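Caderno de bancada, 2020-11-08
Kit de temperos da cozinha de ensaio (projeto Woltside)

Finalmente chegou o dia do galheteiro! Andava há semanas a querer deixar de guardar os temperos numa caixa de sapatos, e o conjunto que encomendámos à Nurari (ref. 2468) é muito melhor do que eu esperava pelo preço. Desembalei tudo e fui logo pôr as peças no suporte de arame cromado, que é a parte de que mais gosto. As argolas são finas e mesmo assim a estrutura parece bem pensada, com hastes a ligar uns aros aos outros. A garrafa do azeite tem faces planas e apanha a luz que é uma maravilha. Vai ser um gosto tê-la à mão.

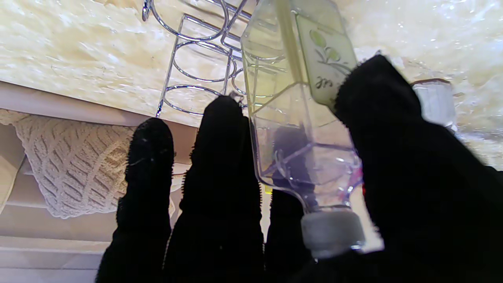 Regra que quero manter desde já: cada recipiente tem a sua argola e volta sempre para ela. Em maio, quando experimentámos a disposição antiga no armário da Gerville, acabava tudo ao molho no fundo da prateleira e perdíamos tempo à procura do sal. Com o suporte em cima da mesa vê-se logo o que falta.

Os frascos de apertar também me convenceram. O vermelho é o do ketchup, com tomates no rótulo, e o amarelo é liso, sem rótulo nenhum que eu veja, por isso proponho colar-lhe uma etiqueta pequena. Escrever a lápis não, que sai com a gordura (já aprendi). Pus na lista de compras um rolo de etiquetas, o 547 do catálogo da Dhillon. 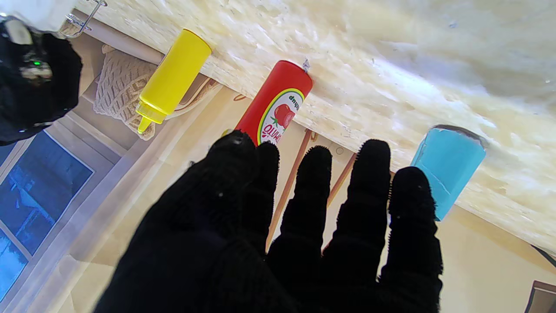

Quanto à ordem na mesa: experimentei duas. Na primeira ficava tudo encostado à borda, prático para quem está sentado mas com o risco de uma cotovelada mandar o ketchup ao chão. Na segunda deixei as peças mais espalhadas, com espaço para meter a mão entre elas, e gostei muito mais. Adoto a versão 2 até alguém me mostrar melhor!

Notas para a reposição:
- encher o azeite com funil, devagar, e limpar o gargalo antes de fechar
- saleiro só até três quartos, com uns grãos de arroz lá dentro
- passar um pano seco nos aros no fim, senão ficam marcas
- tampas: confirmar o aperto antes de virar seja o que for
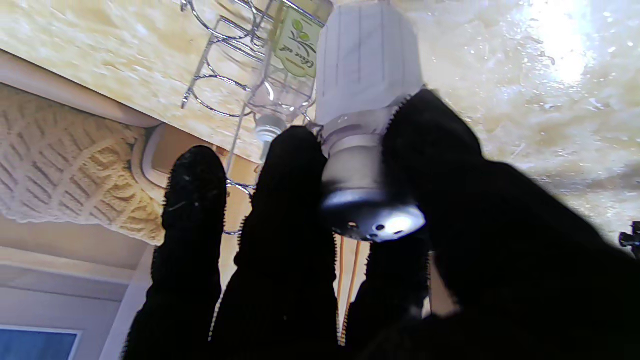

Gosto mesmo destas tampas metálicas arredondadas. Têm peso visual, parecem de café antigo, e os furinhos são pequenos. Falta-me fazer o ensaio com sal grosso, que desconfio que não passa. Se não passar, compro um moinho à parte e fica o assunto resolvido.

Outra coisa boa: o tampo marmoreado claro fica lindíssimo com o cromado em cima. Disfarça as migalhas, o que é um perigo, portanto pano húmido todos os dias mesmo quando parecer limpo.

Despesa lançada na folha com o n.º 2799. Deixo o caderno aberto na bancada para quem quiser acrescentar. 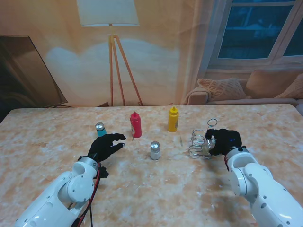
Acrescento a lápis, de outra mão: concordo com a versão 2, mas punha o azeite na argola mais afastada do ketchup, porque pinga sempre e depois o frasco vermelho fica escorregadio. E o arroz no saleiro, só se for cru e bem seco. De resto está ótimo, já apetece fazer batatas fritas.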